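Speaker notes: Plencombe talk, Stundex group
Slot is 15 minutes plus questions. Notes by Simão Henriques, slides by Eftychia.
Last edited July 27, 2025

Slide 1. Title
Say who we are and move on. Thank Rosário Antunes for the invitation. Mention that Ermanno Cocco did most of the training runs and is in the room, so hard questions about the network can go to him.

Slide 2. The question
We wanted to know how much the choice of home matters when you train a robot on demonstrations made with a hand-held gripper. Most people ask how many demonstrations they need. We kept the number fixed and changed where they came from.
The total is 3,000 demonstrations in every condition. In one condition they all come from a single kitchen. In the other they are spread over 40 homes. Same tasks, same people holding the gripper, same training recipe.
Pause here. People usually want to know about the tasks before they will listen to anything else.

Slide 3. Tasks
All pick and place with thin upright things: chopsticks, forks, spoons, pens. Take one out of a holder, lay it down, or put it back in. We picked these for two reasons. The fingers have to come in at a decent angle, and neighbouring objects get in the way. A mug on a bare table would have told us very little.
Putting back is harder than taking out. The object can turn in the fingers after it is picked up, and the policy then has to cope with a tilt it did not choose.

Slide 4. Collection
Collectors worked in ordinary homes. We asked them not to tidy. Shelves, bags, pans on the counter, all of it stays, and the light is whatever comes through the window that day. The holder may be on a table or on a cloth on the floor.

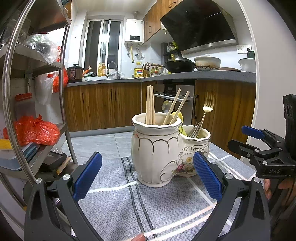

Each collector had a short sheet of rules. Start with the fingers open. Come in at a steady pace. Do not stop and correct yourself in mid-air if you can help it. If you miss, finish the attempt and mark it as a miss. Nivaldo Coutinho checked every recording against the sheet and threw out the ones where tracking was lost.
If asked: misses were kept in a separate set and are not used in anything shown today.

Slide 5. Training
Keep this short. Wrist view in, gripper motion and opening out. Pretrained image encoder, fine-tuned. We did not tune settings separately for the two conditions. Ermanno tuned once on a small mixed set and then froze everything.
The data handling is done in Mesotent, our own tool. Do not get drawn into a demo.

Slide 6. Testing
We ran 700 trials on the arm, split evenly between the two policies, in homes that neither had seen. The person resetting the objects did not know which policy was loaded. A trial counts as a success only if the object ends up where it should and the holder is still standing.

Slide 7. Main result
Let them look at the plot first.
In new homes the spread-out policy does clearly better on every task. Back in the original kitchen the single-kitchen policy is slightly ahead, as you would expect. The gap in new homes is widest for putting back.
Adams asked at the practice run whether this is only about backgrounds. Partly. We masked the background at test time and the gap shrank but did not close. The rest seems to come from the holders themselves, their height, how wide the opening is and how full they are.

Slide 8. What went wrong
Shiny handles bunched together are still bad for both policies. They often close on two at once. More homes did not fix this.

Slide 9. Next
Second round of collection starts in September, with fewer demonstrations per home. We want to find the point where adding a home stops helping.
Leave the plot from slide 7 up for questions.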